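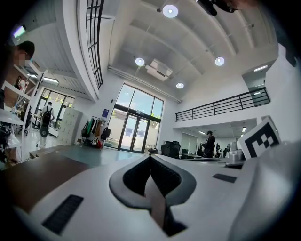 Photo: Wunum project team

Reading time: 2 min

Wunum tracking software: progress report to the Wirncombe fund
Mon 28 September

Work since the last report went into three parts of the software: pose tracking, calibration and the episode checker. Tracking is on schedule, calibration is finished, and the checker is behind.

The tracker now fuses marker detections with the inertial data from each gripper. In August it still lost the pose whenever the wrist turned fast. Felicja Wysocka rewrote the recovery step, and the tracker now comes back within 10 camera images of a dropout. Long hallways and blank walls still cause drift.

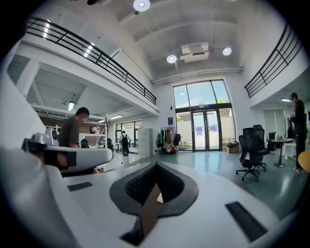

Calibration used to be a separate script with its own settings file, and people forgot to run it. It is now part of startup. The fisheye model is fitted once per lens and stored with the serial number – swapping a lens triggers a new fit. We have dropped the old Kneževič format. Converters for it stay in the repository until the end of the grant.

We have 3000 episodes in storage, and more than 2000 have gone through the new checker. It flags time gaps, bad gripper widths and poses that jump. The rest are waiting on a fix to the width estimate, which reads too narrow when the fingers are almost closed.

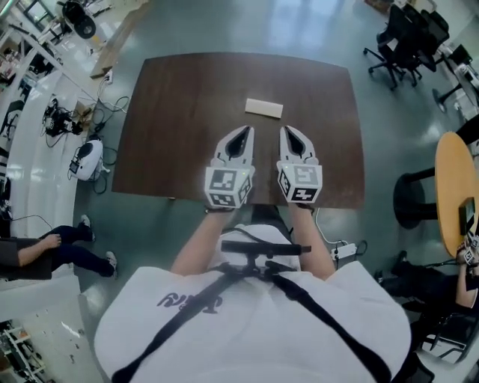

Two-handed episodes are the main work for the next period. Both grippers have to share one coordinate system, and our current method aligns them only at the start of a recording. Gwenllian Gethin is testing continuous alignment. With tags on the side faces of each cube as well as the top, the solver has something to work with when a hand tilts. Small errors matter most when the fingertips nearly meet over a part.

We ask to move the checker milestone back by 6 weeks. No change to the budget is needed.

Comments

dorkstead_lab: Will the converters handle recordings with no lens serial?

F. Wysocka: Yes, but you have to pass the lens file by hand.

mt: Please post the width fix when it's merged.

Contact: Wunum project office, Dorkstead | Back to top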